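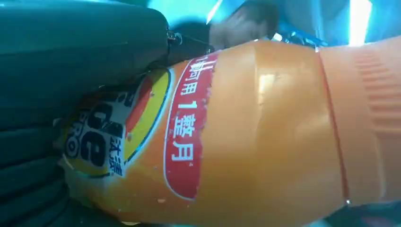 Qui sommes-nous ?

Latuheru est une petite école des gestes de la maison. On y apprend à ranger un placard, à trier une salle de bains, à laver le linge sans l'abîmer, à remplir une étagère pour qu'on retrouve les choses le lendemain ! Cela fait sourire, parfois. Puis on vient à un premier atelier, on passe une matinée entière sur les flacons et les bidons, et on repart avec l'envie de vider tous ses placards.

Nous sommes installés à Dorport, dans une ancienne mercerie dont nous avons gardé les tiroirs (ils coincent un peu, mais quels tiroirs !). Il y a 2 salles : une cuisine et une buanderie. La cuisine donne sur la cour, la buanderie sur la rue, et les passants s'arrêtent volontiers devant la vitrine pour nous regarder plier des draps.

Ce que nous enseignons

Notre cours de base s'appelle Jillilura. Il se déroule en cinq séances, de l'évier à la penderie, et on peut le commencer à n'importe quel moment de l'année. Chaque séance part d'objets ordinaires, ceux qui traînent au bord de la baignoire ou sous l'évier. Nous aimons les vrais produits, avec leurs étiquettes frottées et leurs bouchons qui collent, et nous en faisons venir d'un peu partout pour que les élèves s'habituent à lire autre chose que leur marque préférée.

La salle de bains est sans doute la séance la plus animée. On y parle de durée, de quantité, de place : combien de temps tient un flacon dans une famille, où le poser pour qu'il soit à portée de main, à quel moment en acheter un autre. Les discussions sur le gel douche peuvent durer longtemps, et nous les laissons durer avec plaisir.

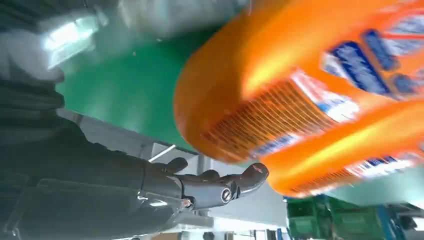

L'atelier d'étiquetage est né d'une habitude de nos élèves : ils rangeaient par taille, et cherchaient ensuite pendant dix minutes. Nous leur proposons de ranger par usage, puis par couleur, et de tourner chaque étiquette vers soi. Un gros flacon orange comme celui-ci, avec ses bandes imprimées de bleu et de blanc, se repère de l'autre bout de la pièce — on le met donc au fond, et on garde le devant pour les petits formats qu'on perd tout le temps. C'est tout simple, et quel bonheur quand on ouvre la porte !

Notre réserve

Derrière la buanderie se trouve la réserve, notre fierté. Elle compte 376 contenants, pleins ou vides, que nous prêtons aux élèves pour leurs exercices. L'inventaire est refait chaque année en avril, toutes portes ouvertes, avec du café et des tartines. Les anciens élèves sont les bienvenus et repartent souvent avec une idée pour chez eux.

Travailler avec nous

Nous intervenons aussi dans les écoles, les foyers de jeunes et les résidences du quartier de Clullwood, avec un atelier d'une demi-journée que nous adaptons aux placards que nous trouvons sur place. Il nous faut une table, un point d'eau et, si possible, un peu de désordre.

La maison est ouverte dès 9 heures. Passez voir la réserve, ouvrez les tiroirs, posez vos questions sur la lessive ou les taches de thé. Pour une inscription, le carnet est à l'entrée, à gauche du comptoir.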